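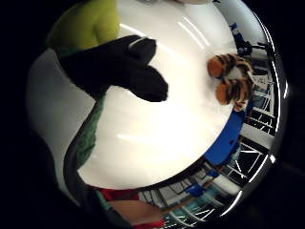

The Basset Hound Who Sighs at Everything Is Getting Her Own Series, and I Get to Tell You About It

For release: April

SERKAMDEN – Hi, Shayne Cosgrove here, from Hivico. I've written a fair number of these announcements over the years and most of them were for things like a new player button or an office move, so please forgive me if I go on a bit with this one. I have been waiting to send it since before Christmas.

Palma, the basset hound whose long, weary sighs have turned her into one of the best-loved animals on the video app Jaditz, is getting a series. It's called Palma Has Had Enough, it starts this April, and there will be 54 episodes in the first run. Every one of them is exactly 3 minutes long, and every one of them ends with a sigh.

If you haven't met Palma yet, go and look her up and then come back to me. She is mostly brown and white, she has ears that end up in her water bowl, and she sighs. She sighs when the mail comes and she sighs when it doesn't. She sighs when her owner, Delwyn Harawira, gets up to make toast, and then again (a deeper one, with a sort of whistle on the end) when Delwyn sits back down and the toast isn't for her.

Delwyn lives in Serkamden, a few streets from our office, and started filming Palma to send to her sister overseas. She had no plan to put any of it in public. Her sister kept asking for more, her sister's coworkers started asking too, and one evening Delwyn posted a clip of Palma looking at a closed umbrella and sighing for what feels like a full minute. By the next morning it had gone all over the place. People were setting it to music. Somebody made it their doorbell!

"I went to bed with a dog and woke up with a celebrity, and the celebrity still wanted breakfast at 5:30," Delwyn told me. "She doesn't know. I've shown her the videos and she sighed at those as well."

What you'll see in the series

We wanted to keep it as close as we could to the clips people already love, so there's no story to follow and you can start wherever you like. Each episode puts Palma near some ordinary thing and lets her have her opinion. In the opener it's a folding chair. Later on there's a rake, a birthday card, a man reading out a very long recipe, and a visit from the neighbor's beagle, who is called Captain and who does not sigh at all and can't sit still for love or money. I think the Captain episode is my favorite, although the team here is split and the rake has its fans.

There's no voiceover. We did try one! We recorded a test with a friend of mine doing a deep, grumpy dog voice, and it was funny for as long as it took to play it back once. Delwyn watched it with us and said very politely that Palma had never sounded like that in her life, and of course she was right. The voice is gone. What you get is the room, the clock in Delwyn's kitchen, and the dog.

I should say something about how it was filmed, since people always ask when there's an animal involved. Palma was never made to do anything. We'd set up at Delwyn's, put the thing of the day down on the rug and wait, and if she got up and left, we packed up and went home. She left a lot. There's a whole afternoon of footage that is just the rug. She had her own bed in whatever room we were using and Delwyn was there for every second of it, and we stopped for naps whenever Palma decided there was going to be one (she's a basset, so you can imagine the schedule).

We also had her vet check her over before we began, mostly so we could all be sure the sighing was just sighing. It is. The vet's view is that lots of hounds do it when they're settling down and that this one has found an audience. 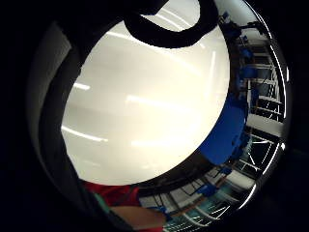

And she does like company, I'll say that for her. She'd never let you know it from her face, but on days when we were late she'd be sitting at the front window, and when we came in she would walk the whole length of the hall to lean on somebody's shins. Then the sigh. I've had it done to me plenty of times now and I still feel as if I've let her down somehow.

A word from Delwyn

I asked Delwyn for a quote and she gave me a page and a half, so here's part of it:

"When the first offers came in I said no to all of them. One lot wanted her in a hat. Another wanted to fly her out for a photo shoot, and Palma doesn't even like the car as far as the park. What I liked about Hivico was that they came around, had a cup of tea, and didn't try to pick her up. She is a lazy, sweet, slightly smelly old girl and I didn't want anybody turning her into something else. I get letters from people who watch her at the end of a bad day and say it helps to know somebody else feels the same way. I read those out to her. She's usually asleep, but I read them."

The letters are real, by the way, and they're lovely. We've put a few of them (with permission) on the series page, including one from a night nurse who plays the umbrella clip in the break room, and one from a boy who wants to know whether Palma has ever been happy. Delwyn wrote back to him with a photo of Palma lying upside down in the sun with her mouth open. We'd call that a yes.

Where to watch, and when

Palma Has Had Enough will be on Jaditz, free, with new episodes going up at 7 in the evening so you can have one after dinner. You don't need an account to watch, only to comment. For anybody who isn't on Jaditz or doesn't want to be, we'll be putting the episodes on our own site a little later. All of them have captions, and yes, the captions describe the sighs. One of our editors took that job very seriously and there are some beauties in there. "Sighs, as if remembering a debt" is the one that got me.

We're also having a small get-together in Serkamden to mark the first episode. Palma may or may not come. Delwyn will decide on the day, depending on how she's feeling about the car, so please don't travel a long way on the strength of it. If she does come, we'd ask everyone to let her walk up to them and to leave the treats at home. She's on a diet and has taken it about as well as you'd expect.

The calendar, because I'll be asked

There is going to be a Palma calendar. We're printing 3,000 copies and the money we make on them goes to a hound rescue that Delwyn picked, the same one Palma came from 3 years ago when her first family moved into a building that didn't take dogs. The pictures are all Delwyn's own. She takes them on her phone while she's waiting for the kettle, and we've left them pretty much as they were, crumbs and slippers included. November is mostly an ear.

There won't be a talking toy. We've been asked, and the answer from Delwyn was quick. There won't be a costume line either. If you see Palma hats or Palma sweaters for sale anywhere, they have nothing to do with her or with us, and we'd be grateful if you'd drop us a line with the link.

For editors and writers

Stills and a short preview are ready to go, just write to me at the Hivico press desk and tell me what size you need. I can send the first few episodes to reviewers ahead of time. Delwyn is happy to do a handful of interviews by phone, mornings are best, and she'd rather not have her street or her house number mentioned in print, so please keep it to Serkamden. Home visits aren't possible, sorry. Enough people have stood on that rug.

Please spell it Palma, one l. She was called that when she arrived at the rescue and we've never found out who it's after.

If you're planning to run a list of famous sad-looking pets (I know a few of you are, I've had the emails!) then we're glad to be in it, but could I ask for one small favor? Palma isn't sad. Delwyn gets worried messages every time a headline says so, and she answers them all herself, and it takes up her evenings. "Unimpressed" is fine. So is "fed up." Palma's own people tend to go with "had enough," which is where the title came from.

Contact: Shayne Cosgrove, Hivico, Serkamden. I'm at my desk until 4 most afternoons, and after that leave a message and I'll call you back in the morning.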